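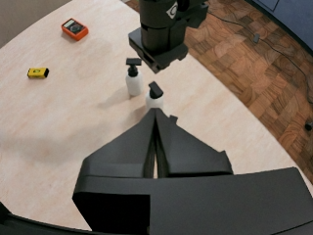 Vumville Reading Rooms
Progress report to the Sinaga Fund, second period
Prepared by Zorica Karagiannis, program manager

Summary

The evening literacy program is running at both sites. Enrollment is ahead of plan, tutor hours are slightly behind, and spending is within budget. We are asking for one change to the grant terms, set out at the end.

Enrollment and attendance

We had 69 adult learners on the books at the end of April, against a target of 60 for this point in the grant. Of these, 9 are repeat learners who left during the first period and came back. Most said their work shifts had changed.

Attendance is steadier at the Hosent Street site than at the library. The library closes its side entrance at 7 p.m., and people coming by bus after that have to walk to the front of the building. Dušan Kos has asked the branch manager to keep the side door open until 7:30 on class evenings. We expect an answer before summer hours begin.

Teaching

Dayana Apaza finished the revised beginner workbook in March. It has shorter units than the old one, and each unit can be finished in a single evening. Tutors wanted this, as learners who missed a class were falling behind and then not coming back at all. The intermediate workbook has not been started. It was due this period and has moved to the next.

We held two tutor training sessions. The first covered reading assessments and went well. The second, on spelling, was too long and tried to fit in too much, and we will split it when we run it again in the fall.

Three tutors left and two joined. The loss was mostly in the later class, where Bujar Atanasov has been covering two groups at once. This is not a good arrangement and recruiting for that slot is our first job for the next period.

Books and materials

The lending shelf now holds 800 titles. Saltell Books gave us a discount on the last order, which let us add more large-print editions and a small set of driver's manual study guides. The study guides are out on loan nearly all the time. We lost a few books to a leaking window at Hosent Street. The window has been repaired at the landlord's cost.

Spending

We have spent 68 percent of the year's budget. Printing came in over its line because of the new workbook. Travel was under, and we moved the difference across as the terms allow. The remaining money covers tutor stipends through the end of the grant year, one more printing, and childcare at the library site.

Request

Childcare is paid for at the library only. Anjani Hartono, who handles intake at Hosent Street, has a list of parents there who would join if it were offered. We ask that the childcare line be opened to both sites, with no increase in the total. If the Fund agrees, we can start when the new classes open.

Attendance sheets and the full ledger are sent separately.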